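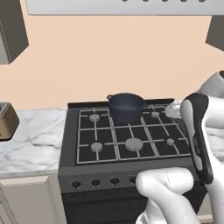 EDUCATION | PRESS RELEASE

Vadham parents' group calls for outside inquiry into school meals money

For immediate release
August 14, 2022

The Vadham School Meals Group has today written to the leader of Vadham council and the chair of its education panel, asking for an independent inquiry into how the free meals fund was shared out last year. The letter also asks that the panel stop signing off any new payments from the fund until that inquiry has reported.

The move follows a set of council papers, released to the group last month after two refusals. They show that 2,255 pupils were entitled to a funded meal under the council's own rules. Money was released for 1,830. No explanation for the gap is given anywhere in the papers, and the panel's minutes for the meeting in question run to half a page.

"We have asked politely and we've asked in writing," the group said in a statement. "We were told the figures were being looked at. That was before Christmas. Parents are entitled to know who decided this, and under what rule, and they are entitled to hear it from someone who wasn't in the room."

Main points in the letter:

An inquiry led by someone from outside the council, with no past link to the education panel.
All emails and notes on the fund from December onwards to be kept and handed over.
The panel's legal advice to be published in full. So far only a summary has been seen, and the summary doesn't say what was asked.
Written replies to each of the 5 schools that complained.

The group is also asking about the Cullumero contract. Cullumero took over meals planning for the council's schools under a deal the panel approved without a full council vote. The standing orders say a contract of this size should go to full council. The panel's view, as set out in its reply to the group, is that the deal was an extension of the old one with Hellwig and so did not need a vote. The group does not accept this – the Hellwig contract had already ended when the new one was signed, and the papers say so on their first page.

No claim is made against either firm. The question is for the council and its members.

Rirow ward has been hit hardest. Around 275 of the pupils left out go to school there, and heads in the ward have been covering meals out of there own budgets, which were set before any of this was known. Two have written to say they can't carry on doing it past the autumn half term.

The council has said it will respond "in due course". The group wants a date. If none is given before the next full council meeting it will hand in its petition at the meeting and ask for the matter to be be taken as urgent business. Members of the public can attend, papers are at the town hall desk.

Copies of the letter and the released papers are available on request. Please say which you want, the papers are a large file.

ENDS

Notes to editors

The Vadham School Meals Group is a parent-run group with no party link. It takes no money from the council or from any supplier.

Interviews can be arranged – mornings are best. Contact the group's press desk, Vadham.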